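Wuston Merchants Group - Card Payments Working Meeting
Minutes, 8 May 2024
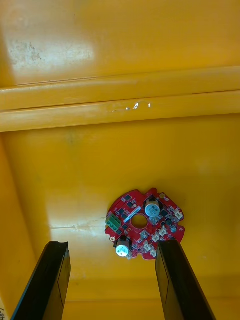 Yellow bin, interior.

Present: nine members, plus the processor rep (by phone, first half only). Two sent regrets. Quorum OK.

Started ten minutes late, conference line would not connect.

1. Last minutes

Approved with one fix. The Rastasstead shop was listed as having switched terminals. It has not. It has ordered them. Corrected.

2. Disputed charges

Most of the meeting went on this.

Three shops reported more disputes this spring than last. Nearly all phone orders or online, hardly any at the counter. Furniture store had one for 2000 dollars, customer says never placed the order, goods were picked up with a signature. Store sent the signed slip and the order email. Still open with the bank.

Rep explained the steps again. Notice comes in, clock starts, shop has to answer by the date on the notice or loses by default. Two members said the notice came by regular mail and was already several days old when they opened it. Rep: notices also post to the online account the same day, but you have to turn on the email alerts yourself, they are off when the account is set up. Several people did not know this. Rep to send the page showing where the setting is.

Question on whether small ones are worth fighting. Bakery says no, anything under 40 dollars they let go, the time is worth more. Hardware disagrees, says if you let them all go your dispute rate climbs and then you get a letter. Rep confirmed the rate is counted whether or not you answer. Winning does not take it off the count. Grumbling.

Also the fee. Each dispute carries a fee, win or lose. Rep asked whether that could be waived on ones the shop wins. Rep does not have authority, will ask. (Same answer as last time, for the record.)

What to keep, as agreed:
- signed slip or delivery proof
- order email or written phone order with time on it
- the refund policy as it was on the day of sale, printed
- any messages with the customer after

Discussion of how long to keep them. Somebody said a year, somebody else said longer. Rep to confirm in writing. Until then keep everything. Do not keep the full card number on paper. Said twice, minuted twice: do not keep the full card number. One shop still writes it on the order pad, has agreed to stop, will shred the old pads.

3. Name on the statement

Several disputes are customers who do not recognize the name. Gift shop shows up as its old corporate name, which no customer has ever seen. Rep says this can be changed with a form and a phone number can be added after the name. No charge for the change. Takes one billing cycle.

Everybody to check their own statement name before June. Easiest way is buy something small from yourself with a personal card and look. Refund it after.

Rep left the call here.

4. Sowa offer

Sowa has written to the group offering a flat monthly plan in place of a percentage. Letter was passed around. Rate looks good for shops with big tickets, bad for the coffee counter and the newstand. Contract is three years. Early exit fee is per terminal and the letter does not give the amount.

Views:
Furniture in favor of asking for a full quote.
Coffee counter against, would pay more every month.
Florist wants to know about holiday weeks, does the flat fee have a cap on volume. Letter says "normal volume" and does not say what normal is.
Hardware says we got burned on a long contract before and would not sign three years with anyone.

Motion to ask Sowa in writing for the exit fee, the cap and a one year option. Seconded. Seven for, one against, one not voting. Carried. No one is bound by it, each shop still decides for itself.

5. Votivmont fraud screening

Votivmont is a add-on for online orders, scores each one and holds the risky ones for the shop to look at. One member has had it on trial since winter. Report was mixed. Stopped a few orders that looked bad (rush shipping, three cards tried, address did not match). Also held two regular customers who had moved, one of them was annoyed and told people. Settings matter. Member had it at the strictest level, now moved down one.

Price depends on number of orders. Up to 1000 orders a month is the lowest tier, all of us would be in it. Member will bring the actual invoice next time, the price on the web site is not what was billed.

No decision. Carry over.

6. Minimum purchase sign

Short item. Complaint came in from a shopper about a shop with a 50 dollar minimum on cards. Members surprised, most have none or a small one. General feeling is it is too high and may be against the card agreement as well. The shop was not at the meeting. Chair to speak to them quietly. Everyone else reread own agreement on this, the rules for credit and debit are not the same.

7. Counter fraud, reminders

- Do not key in a card because the customer says the chip is bad. Ask for another card.
- Caller claiming to be from the terminal company and wanting you to punch in codes: hang up, call the number on your own paperwork. Two shops got this call in the same week. One got as far as the second code before hanging up, no loss found so far, still watching the account.
- Refund goes back on the same card it came from. Always.
- Look at the terminals at opening. Loose parts, sticker moved, anything different, unplug and call.

Request for a one page sheet to tape up by the register. Secretary will draft. Seasonal staff start in June so needed before then.

8. Other

Parking lot striping is not this group. Refered to main board.
Dues reminder. Four shops not paid.
Somebody left a umbrella last time, still in the office.

To do
Rep: alert settings page, how long to keep records, answer on the fee
Chair: letter to Sowa, talk to shop about minimum
Secretary: register sheet
Trial member: Votivmont invoice
All: check statement name, turn on email alerts

Next meeting in June, day to be set by email. Same room if free.

Adjourned.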